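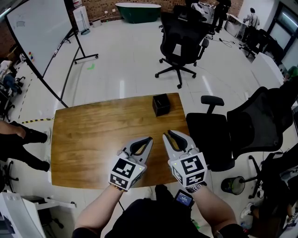

Print this release | E-mail this release

GRONDCOMBE COACHES' GROUP QUESTIONS NEW REFEREE TRAINING FUND

The Grondcombe Coaches' Group will hold off on backing the Billik Referee Fund, which promises free training for 74 new youth soccer officials starting in August, until its sponsor answers some basic questions.

Plavitel, the company paying for the program, says the money will fix the shortage of referees in the Ojeda youth league. The group has read the same plan and is not so sure. Last season the league trained 148 new officials. By spring, only 9 were still taking games.

"We have been told before that a free course and a new shirt would solve this," said Fulgencio Lozano, who chairs the group. "People sign up, they get yelled at by parents for two months, and they quit. I don't see a line in this plan about the yelling."

The league plays over 700 games a year. Many younger age groups now play with a coach or a parent holding the whistle, and the Billik plan doesn't say which of those games would be covered first. It also doesn't say what new referees will be paid, or who will stand with them at their first matches.

The group has asked Plavitel for a written pay scale, a mentor at every new referee's first games, and a public count at the end of the season of how many stayed – with names left out for minors. Plavitel has said it will "look at" the requests. No reply date was given.

Coaches who want a copy of the letter can ask for one through the group's office.

Contact: Grondcombe Coaches' Group press desk | © Grondcombe Coaches' Group. All rights reserved. | Back to top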